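Week 9 handout: Display, storage and the tiered rack
Retail Presentation, Purificación Robles

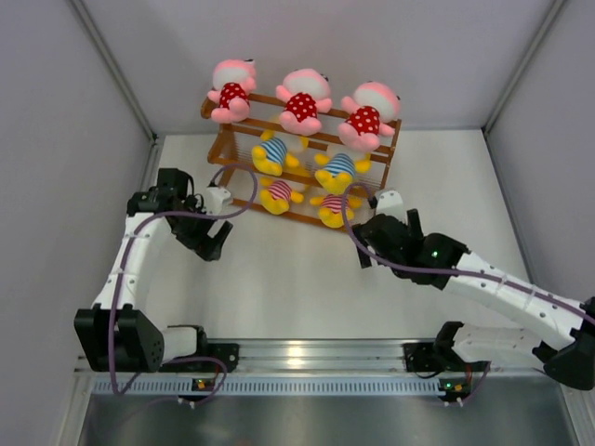 Every manual on toy displays repeats the claim that grouping soft toys by color makes a shelf "easier to read." Last week I asked where the evidence for this was. Two of you cited the Marwat handbook, which cites Ultar's trade guide, which cites nothing at all. Keep that in mind when you do the reading.

What can we say with some confidence? One color and one outfit per tier gives a tidy shelf. Pink toys in polka dots on top, yellow toys in blue stripes in the middle, yellow toys in red stripes at the bottom: you can tell the groups apart from across a room. Whether a shopper buys more because of it is another question, and the handbook slides from one to the other without stopping.

The Trirbridge exercise

Trirbridge is the one study on the list that tried to measure anything. It watched 520 shoppers, 290 at sorted shelves and 232 at mixed ones. Add those up. The total is off by two, and the report never says why – perhaps two people were counted at both shelves, perhaps somebody mistyped. I would not throw the study out over it, but I would read the tables slowly.

Points to argue about in section

Spacing. Gaps between toys on the top tier let each one be seen whole. They also mean fewer toys on the rack. The handbook calls gaps "premium." A shop paying rent by the foot may call them something else.

Overhang. Soft toys don't sit square. Feet go over the front rail, heads slip behind the rail above, arms end up wherever they like. Pamolia's advice is to straighten everything each morning. I doubt it lasts until lunch, and Pamolia gives no follow-up.

Open rails or solid shelves. Rails look lighter and hide less of the toy. Small items fall through. The reading treats this as a matter of taste, and I think that is lazy.

For next time

Pick one claim from the Marwat chapter and trace it back to its source. One page is enough. If the trail ends in another handbook, write that down and stop there. Bring the Trirbridge tables as well, since we didn't get past the second one.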